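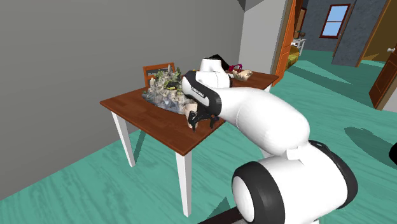

Carnton Residents' Office - Shared Dining Room Forum

Topic: Proposed change to evening booking rules

F_Memon (moderator)
Members are invited to comment on the proposal to limit evening bookings to 30 per household per year. The present limit is 97. Comments close at the end of June.

schwerdtfeger_j
I support the proposal. The larger households reserve the 6 p.m. period well in advance, and newer residents seldom obtain it.

L.Kramer
I must disagree. My household books often and cancels promptly when plans change. A fee for missed bookings would deal with the problem more fairly.

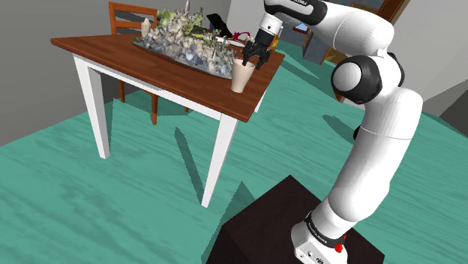 I would also ask that the late period be opened to all households without a limit. Demand for it is low.

schwerdtfeger_j
A fee favors those who can afford it. The Umden building tried one and withdrew it.

Mertens_Femke
Umden withdrew the fee when its booking system was replaced - the fee itself was not at fault. I would accept a limit of 30 if family events were exempt.

F_Memon (moderator)
The exemption will be added to the draft. Ms. Kramer, please send your fee proposal in writing, limited to 300 words.

L.Kramer
I will send it this evening. My objection to the limit stands.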